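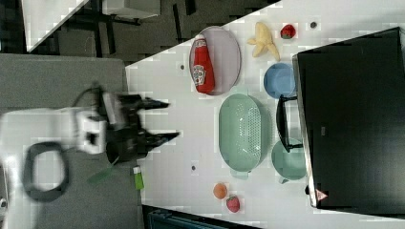

Setting up a tabletop for pick-and-place runs

This page covers how we lay out a table, clear the arm's reach and log a run at Drarnico. It applies to any bench with a single arm working over household objects. It was written by Sun-ja Myung and checked by Ye-seo Min. Last changed 2026-07-19.

Before you power the arm

Walk the full reach of the arm with the power off. Move each joint by hand to its far position and look at what the cable does there. A loop should hang free of the elbow and the jaws in every pose. If it drags across the table, re-route it and check again.

Find the emergency stop and put it where the operator can hit it without leaning over the table. Test it at the start of every shift, then write "E-stop OK" and your initials in the Brurnar log.

Read the warning labels on anything you put on the table, including props. Appliances used as props stay unplugged, with no exceptions for short runs.

Laying out the objects

Wipe the table first. Small holes and screw heads in the top are fine, but mark them on the layout sheet, as thin objects can catch there.

Place large items first – appliances, then plates and bowls – and fill in with the small ones. Handles that stick out count as part of the item. Leave room for an open gripper beside every object that is a target in the run. Objects that are only there as clutter can touch each other.

Bottles that are lying down should have their caps closed. Use empty bottles where you can. Lighters must be drained and have the flint removed before they go in the object bin, and they get a Shim tag number like everything else. If you can't confirm that a lighter was drained, leave it out.

Round fruit rolls. Keep it back from the table edge unless the task sheet calls for an edge placement, and in that case put a soft mat on the floor.

During the run

One person operates and one person watches. The watcher does not handle objects or type notes while the arm is moving.

Keep hands, sleeves and hair out of the reach area. When something is dropped, let the arm finish or stop it, wait for the hold light, and then pick the item up. Do not reach in between moves, even if the arm looks parked.

After 3 failed grasps on the same object, end the run and reset. Do not nudge the object to help.

Logging

Each run gets one line in the log: run number, layout sheet, operator, watcher, result. Drops are logged as drops even if the arm recovers the item by itself. In June we went back through 2,629 lines and found 368 with no watcher named. Those runs were pulled from the Braditz set and had to be done over, so fill in that column before you start.

Closing down

Park the arm, cut the power, and return objects to the bin by tag number. Anything cracked or sticky goes on the side shelf for cleaning. A full layout has 16 tags at most, so a missing one is quick to find. Check the floor under the table before you sign off.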